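Bin-Picking Evaluation: Progress Report to the Wirnisley Fund
20 April 2022
Prepared by Birthe Brøndum, project lead, Danladi 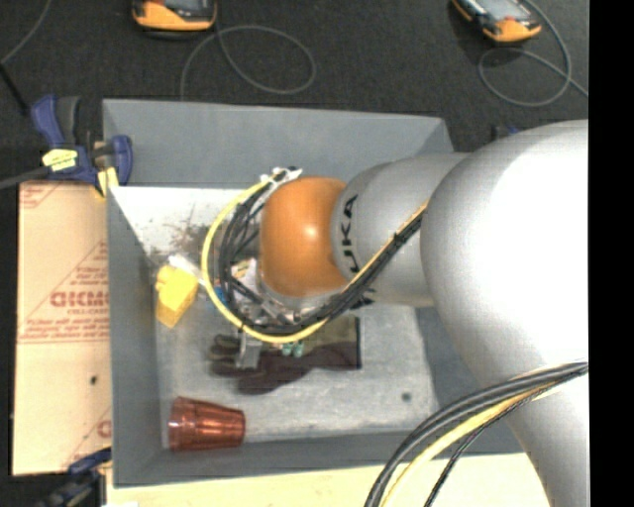

Figure 1. Robot arm and gripper over the gray test bin, mixed-item set.

1. Purpose of the reporting period

The grant covers an independent review of the Trurnex picking kit, sold as an add-on for robot arms already in service at small sorting and returns sites. The kit consists of a gripper, a control box, a picking software license and a setup guide. The review is to establish whether a site with one technician and no in-house programmer can install the kit, keep it running and get a useful pick rate from mixed goods. This report covers work from January to the date above.

2. Installation

Mechanical fitting followed the setup guide without deviation. The adapter plate supplied with the kit matched the flange and the bolts were the correct length. Electrical connection took longer. The guide assumes that cables run inside the arm. Ours are routed outside, and the first two layouts limited wrist rotation. The present layout uses a wide service loop at the wrist, held with cable ties. It permits the full range of motion used in the trials, but it increases the clearance needed at the bin walls. We have entered a larger collision envelope in the software to account for this.

The bin is clamped to the bench. During early runs it moved when the gripper touched a wall, and the stored bin position had to be taught again each time. No re-teaching has been needed after the clamps were added.

3. Trial method

Trials use a single open bin with sloping walls. Items are placed by hand in no fixed arrangement. The mixed-item set includes soft, rigid and see-through goods; the load in Figure 1 has a work glove and a translucent plastic cup lying on its side. Each attempt is logged as a pick, a miss or a drop. A pick is counted only when the item is released in the receiving tray. Attempts that end in a protective stop are logged as misses and the stop is recorded separately.

The plan calls for 4,000 attempts in this phase. As of this report, 3,864 have been logged. The remainder will be run on the current software version so that the phase closes without a version change.

4. Results to date

Of the logged attempts, 452 ended in a miss or a drop. The breakdown by item class is being checked against video and will be given in the next report. The following points are already clear from the logs.

Rigid blocky items are picked reliably in the open part of the bin. Performance falls near the walls, where the larger collision envelope causes the planner to reject otherwise valid grasps. An operator can reduce the envelope, but the menu for this is locked behind the integrator password.

Gloves and other limp items are usually gripped at the first attempt. Drops occur in transit when the grip point is close to one end. The kit has no setting for slower transfer by item class. We have asked for one.

Translucent items remain the weakest class. The vision software often returns an outline smaller than the item, and the fingers close on the rim or miss it. Changing the lighting angle helped on some loads and made others worse. We do not consider this solved, and the product sheet should not list clear packaging as supported without a qualifier.

There were 24 protective stops. The recovery procedure in the guide is correct but omits the step of clearing the fault on the arm's own controller. A technician working only from the guide would not be able to restart.

5. Support from the supplier

Support requests are handled through Jitside, the regional distributor. Replies on mechanical questions were prompt and complete. Software questions were passed to the manufacturer and took longer, and two remain open: the transfer speed setting and access to the collision envelope. A corrected recovery page has been promised for the next edition of the guide.

6. Budget and schedule

Spending is within the approved amounts. The line for spare gripper fingers is unspent; the original set is worn at the tips but still within the limits stated by the supplier. We request permission to move this line to lighting equipment for the translucent-item work. The schedule is unchanged.

7. Next steps

- Complete the remaining attempts and freeze the log.
- Finish the video check and issue results by item class.
- Repeat the wall-side trials with a shorter cable loop, if wrist rotation allows.
- Have a technician new to the kit carry out one full installation from the guide alone.

Filed under: Grants & Reports > Automation > Product Reviews

Comments (3)

mkeller_ops
Is the collision envelope set per bin or per arm? We run two bin sizes off one arm and would need both.

Birthe Brøndum
Per bin, stored with the bin position. Changing it still needs the integrator password.

returnsdesk
We have the same kit and the same trouble with clear cups. A matte dark liner on the bin floor helped a little. Would like to see the numbers by item class when they are out.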